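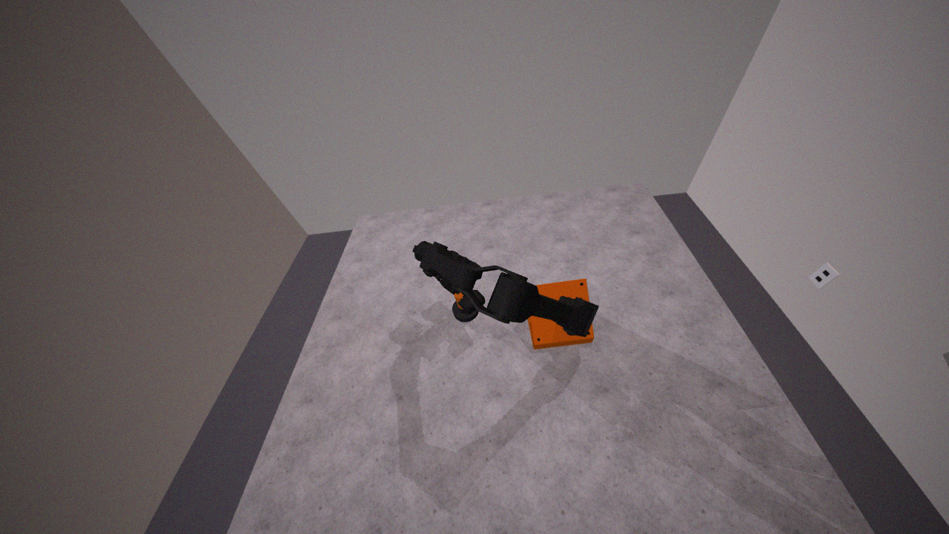 I love a concrete countertop, and I love it even more when it has been sealed properly. If yours is bare, or the old sealer has gone patchy, set aside a weekend and do it yourself. It's such a satisfying job!

These steps are for an indoor top that has fully cured. If you poured yours recently, leave it alone for a month first (mine was poured in December and I was itching to get at it the whole time).

## What you'll need

- Water-based penetrating sealer. I used Firix.
- Food-safe finishing wax. Liltby makes a soft one that spreads like butter.
- 220-grit sanding pads
- Two short-nap microfiber rollers and a small foam brush
- Lint-free rags, plus more rags than you think
- Painter's tape and plastic sheeting

## Clean and sand

Take everything off the counter and wipe it down with warm water and a drop of plain dish soap. Rinse twice. Grease spots around the stove need a paste of baking soda left on overnight.

Once it's dry, sand lightly in small circles. You're only opening up the surface a little, so let the pad do the work and don't lean on it. Vacuum up the dust, then wipe again with a damp rag. Let the top dry overnight, with a fan going if your kitchen is humid.

Now flick a few drops of water on it. If they soak in and leave a dark spot, you're ready. If they bead up, there's old sealer left and you need to sand some more.

## Roll on the sealer

Tape off the backsplash and the sink rim and hang plastic over the cabinet fronts. Pour a little sealer into a tray and roll it on thin, working from the back wall toward yourself. Keep a wet edge! Use the foam brush around the faucet and along the front lip.

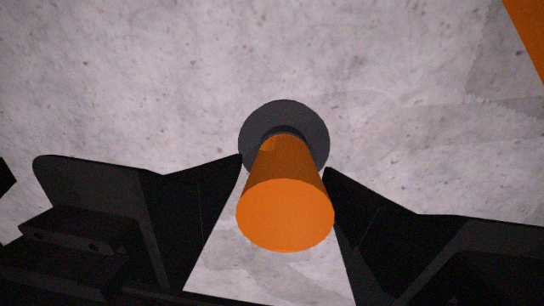 Wait 40 minutes, then roll a second coat across the first at a right angle. Puddles dry cloudy, so chase them down with a dry rag while they're still wet. I got a cloudy patch by the sink on my first try and had to sand it out, which was a pain but very fixable.

Give the whole thing 2 days before you set anything on it. Yes, that includes the coffee maker. We ate a lot of sandwiches.

## Wax and buff

Rub on a thin layer of wax, wait until it hazes, and buff with a clean rag. This is the best part, when the gray gets deeper and all those little swirls come up!

Rewax every few months, or whenever water stops beading. Wipe up lemon juice, vinegar and wine quickly, and use a trivet for hot pans.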